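Chapter 4
Small Parts and Work Surfaces

Learning outcomes
On completing this chapter, students will be able to prepare a bench for small items, set out those items in a consistent order, and return the surface to a clear state at the close of a session.

Introduction
The storage unit in Chapter 3 dealt with shelving and drawers. The present chapter turns to the tabletop itself. Small items are easily overlooked on a patterned surface, and a dark marble finish with white veining calls for more care than a plain one. Colour is a useful guide: an orange-red piece is found at a glance, while dark pieces may be passed over entirely.

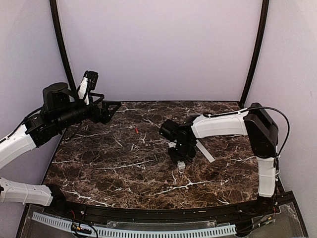
4.1 Surveying the surface
Before anything is moved, the student should look over the whole tabletop from one fixed position. Long items, such as strips, are noted first, followed by small items near the centre. Rekha Rajan and Nuno Pacheco, in their Terkach workshop notes, recommend a tray no deeper than 40 millimetres – anything deeper hides its contents.

4.2 Sorting and setting aside
Items are grouped by size and then by colour. Labels should be written before sorting begins. Students using the Makholm workbook will find the corresponding exercises at the end of Unit 19.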